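Cosigner

A cosigner is a person who signs a loan, lease or credit agreement alongside the main borrower and agrees to pay if the borrower does not. The cosigner gets no money, no car and usually no thank-you card, but takes on the same legal duty as the person who does. Lenders ask for one when an applicant's income is thin, credit history is short, or past behavior has been memorable.

The term is often confused with co-borrower, joint account holder and authorized user. The differences are small on paper and large in practice. 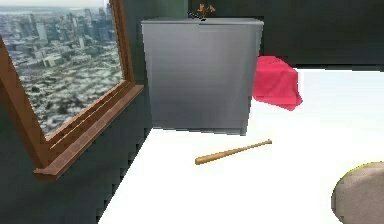
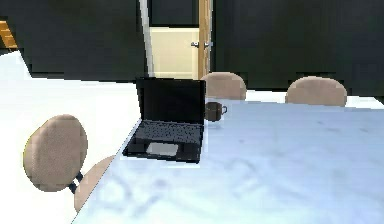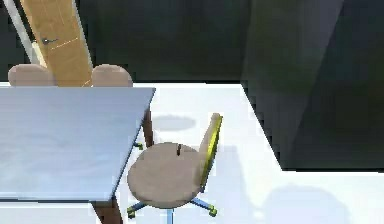 Computer-rendered interior views. From top: window with a city outside; table with laptop and mug; table and chairs.

Related terms

A co-borrower, or joint applicant, shares both the debt and whatever the debt pays for. A cosigner shares only the debt. An authorized user on a credit card may spend but generally is not bound to pay, an arrangement popular with college students. A guarantor is close to a cosigner, though in some contracts the lender must first try to collect from the borrower before turning to the guarantor. Cosigners are seldom granted this courtesy. In many states the creditor may go after the cosigner first, on the sensible theory that the cosigner is the one with money.

Obligations

The cosigner is usually liable for the full balance, along with any late fees and collection costs the contract and state law allow. Splitting the debt in half is a common family understanding and has no effect on the lender.

The account may appear on the cosigner's credit reports from the first day. On-time payments can help the cosigner's score and late ones can hurt it, sometimes before the cosigner has heard that anything is late. The debt can also count against the cosigner when he or she applies for a mortgage, even if the borrower has never missed a payment.

Federal rules in the United States require many lenders to give cosigners a separate written notice before they become obligated. The notice is short and unusually blunt. It tells readers to think carefully and to be sure they can afford to pay. It is generally handed over at the moment when the pen is already out.

Surveys

The best-known private survey on the subject was published by the consumer research firm Nestalora. Its authors, Wafula Langat and Sun-ja Koo, questioned 1,331 adults who had cosigned at least one loan. Of these, 612 had made one or more payments themselves. Respondents were also asked why they had agreed. The most frequent answer was "family," which the authors entered as a reason, with a footnote.

Critics pointed out that people with a bad experience may be more willing to fill out a long form about it. Ekene Ogbonna, a credit counselor, made a different objection: the survey did not separate auto loans from student loans, and the two go wrong on very different schedules. A second edition separated them and left out apartment leases, which the first had included.

Release

Getting out is harder than getting in. Some private student loans offer cosigner release after a set run of on-time payments, provided the borrower then qualifies alone. The borrower normally has to apply for it. Lenders are not known for sending reminders.

Refinancing is the other usual route. The borrower takes out a new loan in his or her own name and pays off the old one – assuming a lender can be found who will now approve the application that caused all the trouble in the first place. Selling the car or other property may also end the debt, if the price covers the balance. Divorce does not release a cosigner, even when a court order says who should pay, as the lender was not a party to the marriage.

Bankruptcy by the borrower may wipe out the borrower's duty and leave the cosigner's standing. Under Chapter 13, collection against the cosigner of a consumer debt is generally paused while the case is open, with exceptions.

Commercial cosigning

A small trade exists in cosigning for a fee, mostly for apartment leases. The company promises the landlord that rent will be paid and charges the tenant for the promise. Kullow, an early entrant, set its fee at 10 percent of a year's rent and limited its coverage to 5 months. Buyers are sometimes surprised to find that the fee does not reduce what they owe. If the company pays the landlord, it may then collect from the tenant.

See also

Credit score
Guarantor
Joint account
Security deposit
Surety bond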